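Working Groups > Gripper Trials > Minutes

This site uses cookies to remember your settings. Accept | Manage

Gripper trials working group – minutes, December meeting

Held in the Gallow meeting room, with the Floluston site on the line. Start 10:00.

1. Previous minutes

Accepted with one change. The item on spare fingertips should have read "order when the first set is worn", not "order now". The order had already gone in, so it stands.

2. Gripper comparison

The group went over the results for the two grippers still under trial, the Okosis two-finger unit and the older Bermúdez unit. Both were run on the same arm with the same controller settings. Each had 53 picks from the mixed parts bin.

The Okosis unit missed 3. All of these were thin flat parts lying against the side of the bin. The Bermúdez unit missed 14, mostly on round stock that rolled when the first finger touched it. Floluston asked whether the Bermúdez pads were new. They were not, and the log doesn't say how old they are. It was agreed that the Bermúdez run should be repeated with new pads before the figures go into the report.

Changeover was also discussed. The Okosis unit needs a longer hex key than the one in the bench kit, and people have been borrowing one from the machine shop. A key is to be bought and kept with the gripper.

3. Wrist camera

The wrist camera loses sight of the part once the fingers are nearly closed. Moving the bracket back helps, but then the cable catches when the wrist turns past its usual range. Two options were put forward:

- keep the bracket where it is and take the last image before the fingers start to close
- fit the angled bracket and reroute the cable along the forearm of the arm

The group preferred the first option for now, as it needs no new parts. Floluston would still like to try the angled bracket and will print one in grey or whatever is loaded.

4. Controller

The new controller build was loaded on the Gallow bench in November. Force readings settle faster than on the old build, but the gripper now reports "closed" slightly early on soft parts. The old build will stay on the Floluston bench so the two can be compared. Nobody is to update that bench until the comparison is finished.

There was some discussion about whether the grip force limit should be set in the controller or in the task file. It will stay in the controller. Task files get copied around too easily.

5. Simulation

The gripper model now loads with its finger links and joints in the right places. The colours of the surroundings don't matter and no more time is to be spent on them. Work left to do is the contact behaviour at the fingertips, where parts still slide more than they do on the bench.

The hand model was discussed under this item. It is wanted for the handover task, in which the arm takes a part from a person or passes one over. The group agreed to get the clearances between hand and fingers sorted in simulation first, and to hold off on bench handovers until the safety review has been done.

6. Budget

There are 18 hours of bench time left at Gallow before the break. The repeat of the Bermúdez run comes first, then the camera timing change. Anything else goes into the new year.

7. Actions

Gallow: fit new pads to the Bermúdez unit and repeat the run. Buy the long hex key. Change the camera timing.
Floluston: print the angled bracket. Leave the old controller build in place.
Both: send comments on the handover clearances before the next meeting.

8. Other business

The bin lights at Floluston are flickering again and have been reported. Next meeting in January at 10:00, same room.
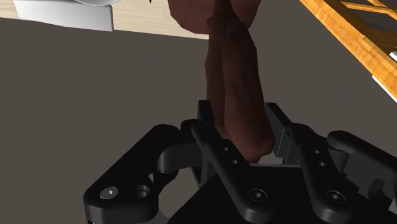

Agenda items for January should be sent in a week ahead – late ones will be held over to February. The meeting closed at 11:20.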